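Sunday is for the kitchen counter

16 May 2021

My friend Nuanchan Nilsuwan told me once that a counter is like a desk in an office. If you leave one thing on it, the next day there are more things, and they are all friends. I think about this every Sunday, when I clean mine.

I have been in this kitchen since December. The counter is beige with many small dots, and for the first weeks I thought it was a very practical color, because you do not see crumbs on it. Now I think it is a dangerous color for the same reason. You have to put your hand flat on it and move it slowly to know if it is clean. My hand always finds something near the wall.

So I have a small system. First I take everything heavy away from the back, then I wipe, then I put things back one at a time and ask if they really need to live there. The wok is always the difficult one. It has brown worn patches inside and it does not look like the woks in the shop, but I cook almost everything in it. My sister wants me to buy a new one for my birthday. I told her I would like a good knife.

The steel bowl is easier. I use it for washing rice and vegetables, and in the evening it is sometimes the salad bowl also. The plates do not match, and I have stopped to worry about it. I like the flowers on them, and when guests come I give them the nicest one and I eat from what is left.

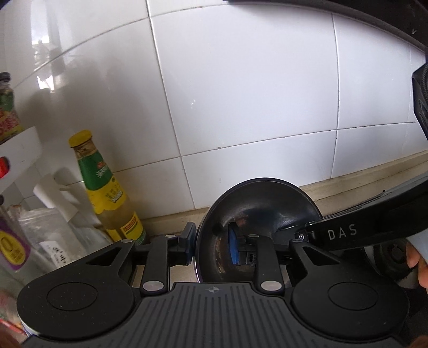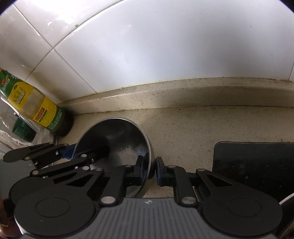
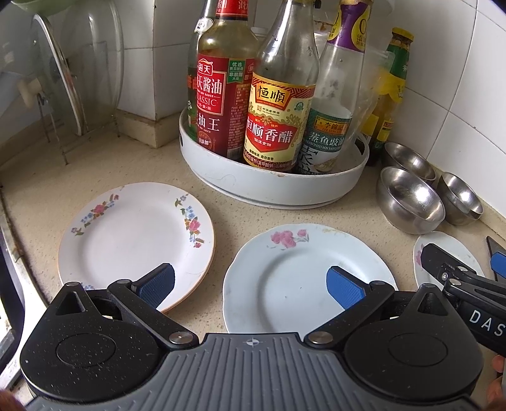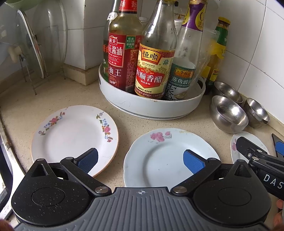 The counter on cleaning day, with its white tiles, the wok, the bowl, the plates and my sauce corner.

About the sauce corner I want to write a little more, because two readers asked me. I keep my bottles together on a round tray. Before, they stood directly on the counter and every one of them made its own sticky ring. Now if something drips, it drips on the tray, and I wash the tray in the sink with hot water and a little dish soap.

My bottles are a Haitian soy sauce, a Hengshun vinegar and the Lee Kum Kee one for steamed fish. The one for fish is a bit sweeter to my taste, and I put it also on boiled greens and on a fried egg. The vinegar is for dumplings, and I finish it much faster than I plan. Sombat Panyasiri, who taught me to steam fish, says I should heat the oil until it almost smokes and pour it over the ginger first, and the sauce only after that. I did it the other way for years – the taste was fine, but the ginger was raw.

The line where the wall meets the counter is still my enemy. The cloth goes over it and not into it, and a dark line stays there. I tried baking soda with an old toothbrush, left it for 14 minutes while I drank my tea, and it helped in some places. In the corner it did not help so much. If you know something better that is not too strong for stone, please write it in the comments.

Next Sunday I will do the drawer under the stove. There are 8 lids in it and I own four pots.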